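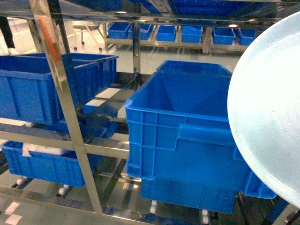
Blue crates on the steel rack with the white casters.

Posted in February by Kenna Moncrieff

I have been sorting out the back workroom for most of this month, and the crates are the part I get asked about, so I'm writing it down in one place.

For years everything in there lived in cardboard boxes. I make and mend fabric covers for boat cushions and garden furniture, and the boxes held foam offcuts, zippers, webbing, old covers waiting to be used as patterns, and a lot of things I couldn't identify any more. Cardboard is fine until you stack it. The bottom box always gave way, and the bottom box always had the heavy thing in it.

Fabian Berchtold was closing down his bakery supply unit and offered me his plastic crates and the steel racks to go with them. I paid 109 for the lot, including delivery, which meant Fabian and his van on a Monday before seven in the morning. I had planned on buying new ones from Flundard, and their crates are good, but I would have had to build shelving too.

The crates are bright blue with ribbed sides and a thick lip around the top. The lip matters more than I expected. You can grab a crate anywhere along it, so you don't have to turn it around to find the handle when it's in an awkward spot. The handle slots are fine for a light load. With webbing in the crate I use the lip and get a hand underneath.

Cleaning took a whole day. Flour gets into the ribs and sets there. I tried a sponge first and gave up on it. A stiff dish brush, warm water and ordinary dish soap did the job, and I stood the crates on their ends to drain. If you do this, do the outside first. I did the insides first and then dripped gray water into them while scrubbing the ribs.

I like that the rack rolls. The floor in that room slopes toward the drain, so I park it against the wall with a wedge under one wheel, and when I need to sweep I pull the wedge and push the whole thing out. Heavy crates go on the lower level. I made the mistake of putting the webbing up high the first week and the rack was hard to steer.

The smaller blue bins are for hardware: snaps, eyelets, zipper pulls, cord locks. They have a rack of their own farther back. I don't use lids on the bins. I had lids on the old boxes and all they did was give me somewhere to put more things.

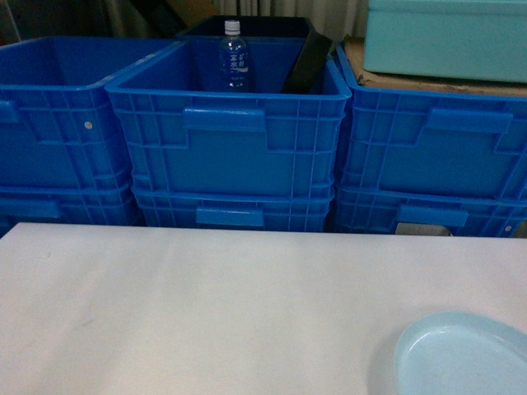
4 min read

The white table is where the sorting happens. I keep the crates stacked two high behind it so I can stand in one place, pick something up and drop it in the right crate. Two high is my limit. I tried three and couldn't see into the top one without a stool.

My system is simple. One crate for foam, one for canvas, one for mesh, one for patterns, one for repairs that have been paid for and one for repairs that have not. Everything gets emptied out onto the table, dealt with and put back, one crate at a time. I don't start a second crate until the table is clear again. It's slow, but I can stop at lunch and nothing is in a heap.

The clear water bottle with the white cap does not have a category. The light blue dish on the table is for pins and small parts that come out of whatever I'm sorting. When it fills up I take it over to the hardware bins and put everything away. Before I had a dish I used my apron pocket, and I washed a lot of snaps.

Labels are the thing I haven't solved. Paper tape won't stick to the ribs, and the flat panel under the handle is too low to read when the crate is on the bottom level. Qistina Yusof at the framing shop ties card tags through the handle slots and I may copy her. For now I go by position, and that works as long as I'm the only one putting things back.

I still have 12 cardboard boxes to go through. Most of them are canvas from around the year 2000 and I already know a lot of it will be too stiff to sew. I'll keep the big pieces for drop cloths and take the rest to the dump.

Comments (3)

Jonas Widmer
Try luggage tags instead of card. Card goes soft if the room is damp at all.

Miklós Bozsik
How do you keep mesh from snagging on the inside of the crate? Mine catches on everything.

Kenna Moncrieff
Miklós, the inside walls are smooth on these, so it hasn't been a problem. I roll it with the cut edge in. Jonas, thank you, I'll look for some.

Recent posts
Replacing a zipper without taking the whole cover apart
Which foam I use for window seats
Oiling the old machine
Patterns: what I keep and what I throw out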